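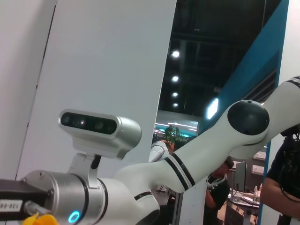 Re: Wrist camera cable and bracket checks before public demos
Posted by Toivo Huttunen, December, 16:20
List: Arm integration and cell safety

Nilmini Kanagaratnam wrote:

> We are rewriting our checklist for arms shown at trade halls and I would
> like comments before it goes to Nayeli for sign-off. The present draft has
> two items for the wrist: "camera secure" and "gripper secure". Jarmo says
> that is enough if the person doing it knows the arm. I disagree, but I
> don't want a four-page form that people fill in from memory at the hotel.
>
> Specific questions:
>
> 1. Do you treat a bracket-mounted depth camera as part of the tool, for
> payload and for the risk assessment, or as an accessory?
>
> 2. Who is allowed to stand or sit inside reach while the arm is powered
> but not running a program?
>
> 3. Does anyone log extrinsic calibration at the show, or only at home?
>
> Our setup is the usual one: arm, flange, L bracket, depth camera, two-finger
> gripper, and the Plukitz picking software on a separate PC.

Nilmini,

Answers in your order, then a few items you did not ask about.

1. Part of the tool. Anything past the flange is tool. We had this argument at Räsänen when we first put cameras on a bracket, and the accessory side lost once someone compared the center of mass in the controller with the real one. A camera and bracket are light, but they sit off the axis, and the joint torque estimate is what your collision detection depends on. If the payload entry covers the gripper only, the contact threshold is being judged against the wrong baseline. Enter the full mass and the offset, and write both numbers on the form.

For the risk assessment it matters more. The camera body and the bracket edge are contact surfaces. A rounded housing is better than a square one. The bracket usually has the worst edge on the whole wrist, and it is at hand height in half the poses. Break the edges with a file and say so in the record. If you measure contact force for any pose, measure it with the camera fitted and with the camera side leading. We have seen reports where the test was done on a bare gripper and the camera added a week later. Those reports are worth nothing for the machine as shown.

2. This is where most booths are weak. The table with the papers and the water ends up next to the arm because floor space costs money, and then the operator's place is inside the reach envelope. Our rule:

 - Drives enabled: only the named operator inside reach, facing the arm, with the enabling device or the stop in hand.
 - Anyone reading, typing or talking to a visitor inside reach: drives off. Program paused is not enough.
 - Lanyards off or tucked into the shirt inside reach. Same for headset cables and anything else that hangs.
 - Drinks stay off any table the arm can reach.

Mark the reach on the floor with tape, using the radius with the tool on. People tape the radius from the arm's data sheet and forget that bracket, camera and fingers all extend it.

Also, do not teach staff to read the light ring at the wrist as a safety signal. On some arms the color can be set by the integrator, and I have worked on two cells in the same building where the same color meant different things. If you use it, print the meaning on a card at the station and keep it the same for every arm you show.

3. Log it at the show. Transport moves brackets. Our procedure is a fixed board bolted to the table, six poses, and a comparison against the home values. If the mean error is over your limit, first check the bracket screws, then the camera screws, and only then recalibrate. Recalibrating over a loose screw gives you a good number for an hour.

Now the rest.

Cable. Short is good, but it has to be short in every pose. Run the last wrist joint to both software limits at slow speed and watch the connector at the camera end, since that is what fails first. Strain relief goes on the bracket, never on the camera housing. If the cable goes on down the arm, leave slack at the elbow and check it with the elbow fully folded. Then set the joint limits to match what you tested – a full-range wrist with a cable on it will sooner or later be commanded through the full range.

Screws. Torque to the maker's value, paint mark across head and flange, and check the marks by eye every morning. We use 4 screws on the bracket even where the pattern allows two. After transport the marks are checked before power is applied.

Labels. Write down the label on the gripper body as well as the serial number. Nanami Tsuji found two grippers swapped between arms at Clarnero last year, same model but different fingers and different stroke settings. The arm program loaded fine. The only thing that showed it was the number on the form.

Lighting. Hall lighting is nothing like the lab. Bright panels and overhead spots reflect off glossy white covers and get into the depth image as holes. Take an empty-table depth capture at opening and one in the afternoon, and compare the count of invalid pixels. Our limit is 3000 over the work area. At the last event the morning capture gave 1368 and we left it alone. If you are over, tilt the camera or move the table before touching exposure.

On length: I agree with you about the four-page form, and I partly agree with Jarmo. Knowing the arm helps. The trouble is that the person who knows the arm is often at another booth by the second day. Ours is one side of one sheet, and each line asks for a number or a pass/fail with initials. "Secure" does not appear on it. A word like that can be ticked without touching the machine.

Nayeli will probably ask which lines are stop-the-show and which are note-and-continue. I would make payload entry, stop function, screw marks and floor tape the first kind. Calibration and depth holes can be the second kind, as long as the arm is not handing anything to a visitor.

I can send our sheet off-list if you want it. It still has Ondine cell numbers in the header, so ignore those.

Toivo

Filed under: Safety practice / End effectors / Events

Recent in this list
- Payload entry when the tool changes mid-cycle
- Enabling device on a tablet holder, allowed or not?
- Paint marks on flange screws: which paint
- Re: Re: Floor tape radius with long fingers
- Draft wording for a visitor handover demo (Jarmo Heiskanen)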